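Lustlow Adds Robot Cell to Computer Teardown Line at Gurach Plant

Dec 1, 2024 -- Lustlow, a recycler of retired office computers, has put a robot cell called Manole into regular use on the desktop line at its Gurach plant. The cell shares the teardown bench with the line's technicians and handles part of the work inside the case. The plant employs 100 people. No positions were cut to make room for the cell.

Desktop teardown at Gurach was done entirely by hand until July. Technicians opened each case, pulled the drives and sorted the parts into bins. Most of the strain reported on the line came from reaching into narrow cases over a full shift.

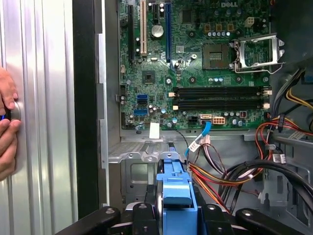
Manole runs on Mimik, control software written by Lustlow's own engineering group. Mimik plans each reach from a camera view of the open case and stops when it cannot identify a part. Drive caddies, such as the blue plastic one held in the gripper next to the drive bracket, are among the parts assigned to the cell. Processors and memory stay with the technician, who also decides whether a board goes to resale or to materials recovery. Drives are logged by serial number before they go to the wiping station, as before.

Cabling remains the hardest part of the job. Power and data leads are routed differently from one model to the next, and a lead lying across a drive can block a reach. When that happens the cell pauses and the technician moves the lead or finishes the step by hand -- the choice is left to the technician. Pauses are recorded and reviewed at the end of each shift.

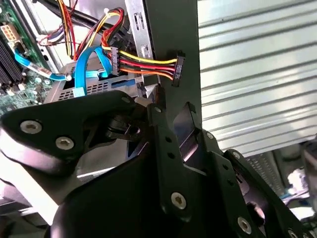 The Manole gripper inside a desktop computer case, near the SATA power and data cables.

Each technician assigned to the line completes three days of training, covering safe stops, gripper changes and the Mimik log. Pay grades on the line were revised to include the new duties. In its first production run the cell worked on 797 desktops. Lustlow plans to process around 500 a week once a second bench is fitted.

Lustlow collects, wipes, repairs and recycles office computer equipment.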